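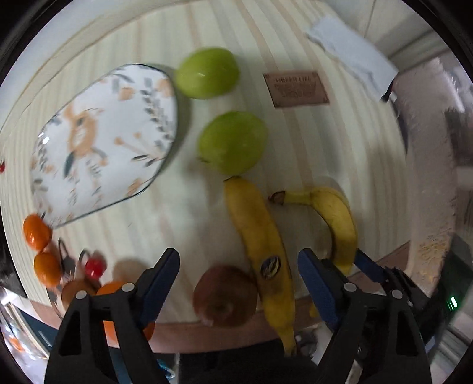 The Prusterby Mentor Teacher Residency is a year-long program that trains new classroom teachers by pairing each one with an experienced mentor in a working public school. It began under the direction of Torunn Backlund, a former reading teacher, and is known among educators for how much real teaching its residents do before they ever have a room of their own.

Background

Schools in the Prusterby district had long struggled to keep new teachers past their first few years. Backlund believed that short student-teaching placements were a big part of the problem, and she designed a residency that runs for the whole school year, from the August setup days to the last report cards. Residents get to see everything: the nervous first morning, the long stretch of winter, parent nights, testing weeks and the wonderful rush of spring projects!

Structure

Residents spend the year with one mentor but visit up to six other classrooms, including at least one in a different grade band. The year is split into three phases. In the first, called Prodel, residents watch, take notes and lead small groups. In the second, they plan and teach full lessons alongside the mentor. During the third phase, Emport, the roles switch: the resident leads the class and the mentor becomes the helper, a change that many graduates remember as the most exciting part of the program.

Evening seminars meet in Room 2081 of the Petridis Building and cover lesson planning, special education law, early literacy and work with families who speak other languages at home. Mentors attend too, and their lively debates with residents are a much-loved feature of the course.

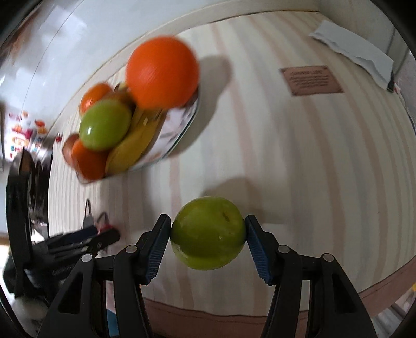
Does a resident need a teaching license before starting?

Residents enter without a license and complete the requirements for one during the year, with the final paperwork filed after Emport ends.

Mentors

Mentors apply through their principals and are observed teaching before they are chosen. They receive a stipend and a lighter duty schedule, and they take a summer course on giving feedback. Many return for a second or third resident, and several have gone on to lead seminars themselves.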